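Buscar en el manual Introduzca un término Ir
Imprimir | Enviar por correo electrónico
Última actualización: enero

Registrador de vuelo Vurside: configuración inicial en velero

Esta sección cubre la primera puesta en marcha del registrador Vurside una vez fijado al panel y conectado a la toma estática y a la batería del velero. Para la instalación mecánica, consulte la sección anterior. La descarga de vuelos mediante Wekix se trata al final.

Antes de empezar

El velero debe estar en el exterior, con la antena GPS orientada al cielo y los mandos blocados. No realice la configuración dentro del hangar: el equipo arranca, pero no fija posición y la altitud de referencia queda sin validar.

PRECAUCIÓN: no sople en la toma estática para comprobar la conexión. El sensor de presión puede quedar dañado de forma permanente.

Primer encendido

1. Conecte el interruptor general y después el de aviónica.
2. Mantenga pulsado el mando giratorio durante 5 segundos, hasta que aparezca el menú de idioma.
3. Seleccione el idioma y las unidades. La altitud y la velocidad vertical se ajustan por separado.
4. Espere a que el indicador GPS deje de parpadear. 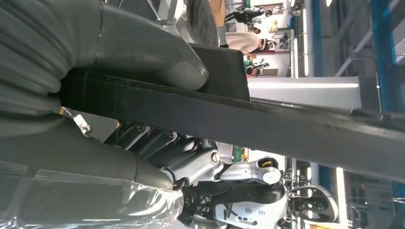 En mi caso el indicador seguía parpadeando con cielo despejado. Tenía la antena debajo del soporte metálico de la brújula; la pasé al otro lado del panel y fijó posición enseguida. Convendría ponerlo en el manual.

Nota: la antena no debe quedar cubierta por piezas metálicas ni por fibra de carbono. En fuselajes de carbono, móntela sobre la tapa del panel.

Ajuste del QNH y de la elevación

5. Abra Ajustes > Altimetría.
6. Introduzca la elevación del aeródromo que figura en la carta. No utilice la altitud GPS.
7. Gire el mando hasta que la altitud indicada coincida con la elevación. Compare el QNH resultante con el facilitado por la torre o por el jefe de vuelos.
8. Si la diferencia supera 5 hPa, revise el tubo de la toma estática antes de volar.

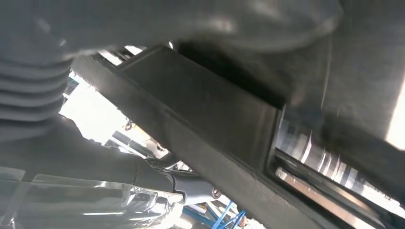 Una diferencia menor se admite y se guarda como corrección del instrumento. La corrección se aplica solo a la altitud en pantalla; el archivo de vuelo conserva siempre la presión sin corregir.

Inicio automático del registro

9. En Ajustes > Registro, elija el modo Automático.
10. Fije la velocidad de inicio. El valor de fábrica es 40 km/h.
11. Si se opera con viento fuerte de cara, por ejemplo en la pista 31 con situación de onda, aumente el valor para evitar que el registro se abra con el velero parado.

PRECAUCIÓN: no apague el equipo hasta que desaparezca el mensaje «Cerrando archivo». Un corte de alimentación durante el cierre invalida la firma del vuelo.
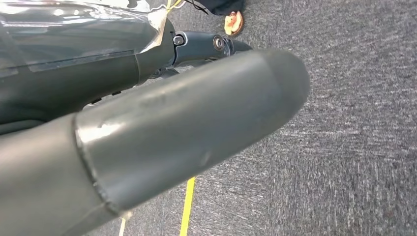

Ciobanu

Descarga con Wekix

12. Conecte el registrador al ordenador con el cable suministrado y abra Wekix.
13. Seleccione el vuelo y pulse Verificar. Si la firma es correcta, el estado cambia a «Válido».
14. Exporte el archivo a la carpeta deseada. No modifique el nombre: algunas competiciones lo rechazan.

Nota: el borrado de vuelos en Wekix no libera la memoria del registrador. Utilice Ajustes > Memoria > Vaciar en el propio equipo, después de comprobar que las copias se abren correctamente.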